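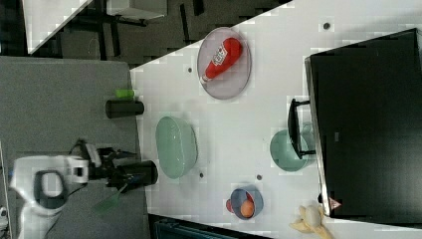
Bench notes: the canteen table
Posted in May by the Stunau fit-out bench
Filed under: Workshop diary, Automation, Staff kitchen

Running through the afternoon now and I want this written down before I forget which half of it was my idea.

Set-up as it stands: arm on the left of the white table, gripper at table height, appliance side to the right. Crockery is the green and the blue-gray stuff, plus the pinkish plate, and today the ketchup went on the plate and the orange fruit in the little bowl. The banana I left down in the corner. The bigger green bowl sits closest to the gripper and I'd like to keep it there for the next round, so please don't tidy it!

The small green bowl is a nuisance where it is, tucked partly under that black handle. I've moved it up the list as a pick to try on its own, slowly, with a hand on the stop. If the handle wins, the bowl shifts left and we say no more about it.

Now the people bit, which is what Talton keep asking us for (they have the canteen contract, they get to ask). I spent the lunch hour over there with a notebook. They do 74 covers on a normal day and 28 of those come in one lump after the early shift, and the clearing is what everyone grumbles about. Cooking they like. Chatting over the counter they like. Scraping and stacking, no. So the plan on paper has the arm clearing and setting out, and the kitchen staff keeping everything hot and anything with a knife in it.

What I hadn't thought of is the chatting. Two of the women on the afternoon shift told me the clearing round is when they find out who's off sick and who's moving house, and if the arm does it they'll be stuck behind the counter. Fair point, and it's not in the Rusnák spec anywhere. I've added a line asking whether they could have that quarter of an hour back as table time. No reply yet.

Also asked and not answered: who gets called when it stops halfway? At the moment the answer is me, and I can't be in Zurham at half past one every day. Somebody on their side needs the training, and it should be paid as training, and I've put that in writing as well.

Money, while I'm here. Quote for the second gripper came in at 2,650, which is more than I wanted, so it waits until the soft-grip question is settled. Squeezy bottles are the test for that. Too gentle and they roll, too firm and, well, ketchup.

For tomorrow:
- 18 runs with the plate, same start position each time
- small bowl on its own, slow
- log every stop, including the silly ones
- ring Talton about the training hours
- bring a cloth

We use cookies to remember your settings. Accept / Manage preferences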